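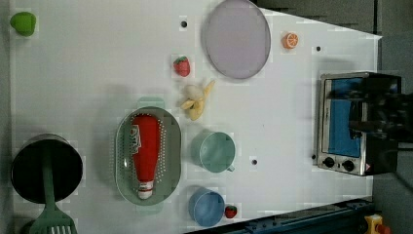
What's the best way to store play kitchen food so kids will play with it?

Keep a small mix out where they can reach it, put the rest in a closed bin, and swap the two when they get bored.

Play Kitchens & Pretend Food, page 1

tamsin_crenshaw (172 posts)
OK so that's the short version from the sticky, and I've been trying it since June. My two have way too much pretend food and it all used to live in one giant tub. Now I leave out the lavender plate, the green colander, some fruit and the ketchup, and everything else goes in the closet. They play SO much longer! My question is what do you keep the little stuff in? The strawberry vanishes constantly. I'm using the colander as the bin right now and the ketchup bottle takes up the whole thing.

mudpie_dad (14 posts)
Colander is fine for fruit, put the ketchup somewhere else. Ours stands next to the oven.

CletusMercado (492 posts)
Gonna disagree with the sticky, sorry. We tried rotating for a whole winter and all I got was a kid standing at the closet door yelling for the banana. I dumped it all back in one Darkow tub and she digs. Digging is half the fun for her. Swapping bins is a hobby for parents.

tamsin_crenshaw
lol fair. But mine don't dig, they tip! The whole tub, on the floor, every time, and then they walk off. Also the peeled banana is never going in the closet, I know my limits.

obi_and_the_bean
Same here with the tipping. We got a Skalla tray with low sides and it can't really be dumped in a fun way. Question though, which ketchup is that? Ours is plain red with no label and my son says it's hot sauce.

tamsin_crenshaw
It's got the Heinz label on it, tomato and vine and everything, even the 1869.
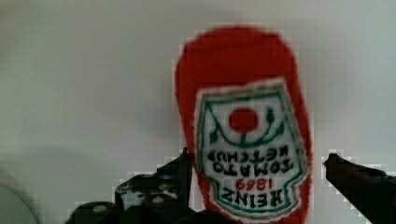

Photo: tamsin_crenshaw / posted to this thread

obi_and_the_bean
Oh that's great, he'd have a much harder time calling that one hot sauce. Does yours ever get stored right side up? We had a whole argument at dinner about which way ketchup goes.

CletusMercado
Cap down. Same as the real one in my fridge.

mudpie_dad
Cap up. Cap down falls over on our shelf and takes the plates with it.

tamsin_crenshaw
Whatever way it lands, over here. I ordered the Skalla tray by the way, will report back once the strawberry has had a chance to go missing from it.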